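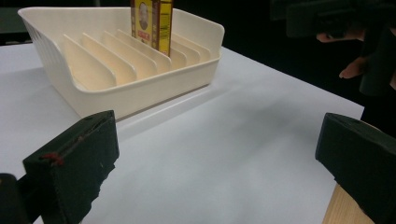 When I moved to this apartment in March, I had four boxes of kitchen things and one drawer which is deep enough. The rest is open shelf. I like open shelves in magazines, but in my life they become a pile. Small packages are the worst: baking powder, tea, spices in cardboard, soup powder. They fall on each other and I buy the same thing again.

My first idea was jars. I ordered a set from Voner, very pretty, with cork lids. I filled them during one long evening and I was proud for a week. Then I could not remember which brown powder was the cumin and which one was the other brown powder, and the cooking instructions had gone away together with the boxes. So I gave the jars to my neighbor Fiona Sutherland, who makes jam.

It was also Fiona who told me to try a dish rack. I did not use mine for dishes anymore, because I dry everything at once with a towel (a habit from my mother). The rack was standing on top of the fridge with nothing to do. It is plastic, cream-white, with upright dividers where the plates should go. A narrow box goes between two of them and stays standing. I can take it out with one hand and the others do not fall.

I started with one box, the yellow one with the man's portrait in the oval. It is tall, so it goes at the back. I think low things should be in front, otherwise I forget them.

Some notes, if you want to do the same:

- Measure the shelf before. Mine is 80 cm wide and the rack takes more than half of it.
- Bags do not work. They slide down between the dividers. I put a clip from Sarkano on top of each bag and hang it on the rim, and this is better but not beautiful.
- Wash the rack well and let it dry for a night. Cardboard does not like water.
- Thick boxes, for example tea, need to go somewhere else. I keep them in the drawer.

I also looked at a real spice organizer in the Thaweesak store near my work. It was made of bamboo and it was nice to touch, but the spaces were only for round bottles – and I own three round bottles.

There is one problem I did not solve yet. The rack has slots in the end wall, and when a box is a little open, the powder goes down and out to the shelf. For now I fold the tops two times and wipe on the weekend. Maybe I will put a sheet of baking paper on the bottom. If somebody has tried this, please write me in the comments if the paper stays in place or moves every time you pull a box.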